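Pince Mornik, le kit à monter soi-même

Fiche produit, version 2 de la pince
Vendue par l'atelier Orellana
Prête à expédier

Bonjour à toutes et à tous ! Si vous êtes arrivés ici, c'est sans doute que vous avez un petit bras articulé sur un coin d'établi et rien de très convaincant au bout. J'étais dans le même cas il y a deux hivers. J'avais un bras imprimé, monté le soir dans l'atelier partagé, et une pince qui s'ouvrait quand elle voulait (et se refermait surtout sur mes doigts). La Mornik vient de là. Je l'ai dessinée pour moi, puis Bautista Vergara m'en a demandé une, puis son voisin d'établi, et me voilà à préparer des sachets de vis le soir à 22 h en écoutant la radio.

La Mornik, c'est une pince à deux doigts parallèles, avec une petite caméra qui se fixe au poignet et qui regarde vers le bout des doigts. Elle se monte sur un bras de bureau ou sur un portique fait maison. Elle est pensée pour attraper des petites choses : bouchons, écrous, bobines de fil, briques de construction, morceaux de sucre si ça vous amuse. Pour porter une perceuse, il faut aller voir ailleurs, je préfère le dire tout de suite !

Ce qu'il y a dans la boîte

Les deux doigts, en gris foncé mat
Le corps de pince, en deux demi-coques
Un servo déjà calé au point milieu, avec son palonnier
La bride de poignet et son support de caméra orientable
La caméra, avec un câble souple de 118 cm
Un sachet de vis (j'en mets toujours un peu plus, elles adorent rouler sous les meubles)
Deux jeux d'entretoises, fine et épaisse
La notice papier, en français, avec mes dessins à la main

Il vous faudra un tournevis cruciforme fin, une clé Allen de 2, un peu de graisse blanche, et une alimentation pour le servo. Je ne fournis pas l'alimentation, presque tout le monde a déjà la sienne et les tiroirs débordent.

Les doigts, parlons-en

C'est la partie sur laquelle j'ai passé le plus de temps, et de loin. Les premiers étaient larges et plats, comme des spatules. Très bien pour saisir un cube posé tout seul au milieu d'une table, une catastrophe dès que deux objets se touchaient : on poussait le tas, on le suivait, on le perdait. Ceux de la version 2 sont effilés, en pointe, pour descendre dans les petits interstices. J'ai gardé une face intérieure plate sur toute la longueur, parce que la pointe sert à se glisser et que la face sert à tenir. Ce sont deux métiers différents !

La teinte gris foncé est un choix aussi. Mes premiers doigts étaient blanc brillant, et sous la lampe de l'établi ils renvoyaient une grosse tache claire en plein dans la caméra. En mat foncé, ça va beaucoup mieux. Le sol ou la table, en revanche, peuvent toujours être brûlés par une lumière trop verticale, et là la pince n'y peut rien. Mettez votre lampe de côté, baissez-la un peu, essayez, recommencez.

Si vous voulez redessiner les doigts à votre goût, les fichiers sont livrés avec le kit. Aldana Henríquez en a tiré une paire courte et trapue pour manipuler des bouchons de tube, elle marche très bien et je la propose maintenant en option.

Le montage

Comptez une soirée tranquille. Je vous conseille de monter dans l'ordre de la notice, même si vous êtes du genre à commencer par la fin (je vous vois).

On commence par le servo dans la demi-coque du bas, câble vers l'arrière. Ne touchez pas au palonnier avant d'avoir branché : il est calé, et si vous le tournez à la main on perd le réglage. Ensuite les deux biellettes, une noisette de graisse sur chaque axe, puis les glissières. À ce stade les doigts doivent coulisser sans effort. Si ça coince, desserrez d'un quart de tour les vis du dessus. Neuf fois sur dix c'est ça, on serre toujours trop fort quand on est content.

La bride de poignet se visse sur le bras avant le corps de pince. Je me suis fait avoir moi-même sur mon propre kit, j'ai dû tout redémonter, d'où la grosse flèche à la page 4.

La caméra vient en dernier. Inclinez-la pour que la pointe des deux doigts entre dans le bas de l'image. C'est le réglage qui change tout : quand vous voyez les pointes, vous savez où vous êtes par rapport à l'objet, et votre programme aussi. Laissez une boucle de câble au poignet, généreuse, sinon il tire quand le bras tourne et l'image part de travers.

Côté commande

Le servo se pilote avec n'importe quelle petite carte qui sait sortir un signal de servo ordinaire. De mon côté j'utilise la carte Cikton, que je vends aussi à part, avec un bout de code volontairement tout bête : ouvrir, fermer, fermer doucement. « Fermer doucement » avance par petits pas et s'arrête dès que le courant grimpe. C'est réglable, et c'est ce que je vous recommande pour débuter.

La caméra, elle, se branche directement sur l'ordinateur. Elle est à mise au point fixe. De près, les choses proches des doigts sortent plus nettes que celles du fond, il faut faire avec, et pour trier ou ramasser ça suffit largement chez moi. Si vous voulez une image impeccable d'un bord à l'autre, le support accepte d'autres modules, la notice donne l'entraxe des trous.

Pour apprendre à régler tout ça

Mon terrain d'essai préféré, ce sont les briques en plastique. On en trouve dans toutes les maisons, elles ont des couleurs franches, et surtout elles tombent n'importe comment. Une brique plots en l'air, c'est le cas facile. Sur le flanc, la prise change. À l'envers, le dessous creux vous montre des tubes et des parois fines, et un programme qui cherchait des plots ronds se met à raconter n'importe quoi. Et quand deux briques se retrouvent côte à côte, plots contre plots, alors là, bon courage pour savoir où finit l'une et où commence l'autre !

Je travaille à même le sol, un gris pâle plein de traces et de traînées claires, et franchement je vous le conseille. Un beau fond blanc uni donne des résultats formidables qui s'effondrent dès qu'on change de pièce. J'ai fait 2 000 fermetures à vide pour roder les glissières de mon exemplaire, mais c'est avec un petit tas de briques que j'ai compris ce qu'il fallait corriger dans le dessin des pointes.

Voilà à quoi ressemble le travail, vu du poignet :
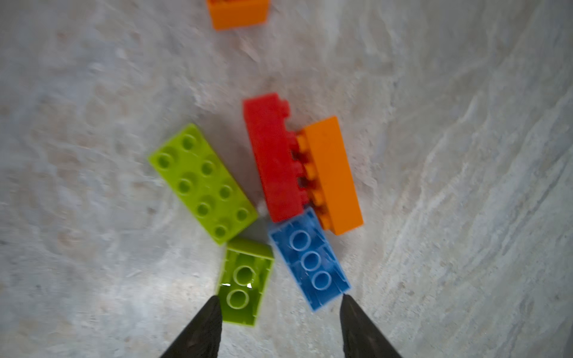

Marichka Semeniuk m'a écrit que, chez elle, les briques retournées passent bien mieux depuis qu'elle les prend par les deux longs côtés, avec les entretoises fines, et qu'elle a renoncé à viser le centre. Elle ajoute qu'elle commence toujours par la pièce la plus isolée, quitte à faire voyager le bras plus loin, et qu'elle garde les briques collées l'une à l'autre pour la fin.

Je suis d'accord pour les entretoises fines. Pour l'ordre, je fais plutôt l'inverse : je défais d'abord le tas en poussant doucement avec un doigt, pince entrouverte, puis je ramasse. C'est plus lent mais j'aime bien regarder faire. Essayez les deux et racontez-moi !

Les options

Doigts courts « Aldana », à monter à la place des doigts standard
Paire de doigts de rechange, standard
Patins souples à coller sur la face intérieure, pour les objets lisses
Carte Cikton avec son câble
Bride pour portique Brelgate (précisez la référence de votre profilé à la commande, il y a deux largeurs)

Les patins s'usent, c'est normal, ils sont faits pour ça. Décollez, nettoyez à l'alcool, recollez des neufs.

Questions qu'on me pose souvent

Est-ce que ça va sur mon bras ? Si votre poignet a quatre trous en carré, il y a de bonnes chances. Envoyez-moi une photo avec un réglet posé à côté, je vous réponds avant que vous ne commandiez.

C'est bruyant ? Un petit couinement de servo, oui. Lucimara Rangel fait tourner la sienne dans le salon après le dîner et n'a pas encore été mise dehors.

Je peux l'acheter montée ? Pas pour l'instant. J'ai essayé d'en monter une petite série en novembre et j'y ai laissé tous mes dimanches.

Et si je casse un doigt ? Ça arrive, la pointe est fine et un choc contre le sol ne pardonne pas. Réglez une butée basse dans votre programme, un rien au-dessus de la surface, et gardez une paire d'avance dans le tiroir.

Commander

Référence du kit : 3297. Les envois partent de l'atelier deux fois par semaine, bien calés dans du papier froissé. Si vous habitez dans le coin, vous pouvez passer chercher le vôtre le soir à partir de 18 h, prévenez-moi juste avant que je range l'établi. Amancay Alarcón s'occupe des commandes groupées pour les clubs et les ateliers partagés : indiquez « groupe » dans l'objet de votre message et il lui arrivera directement.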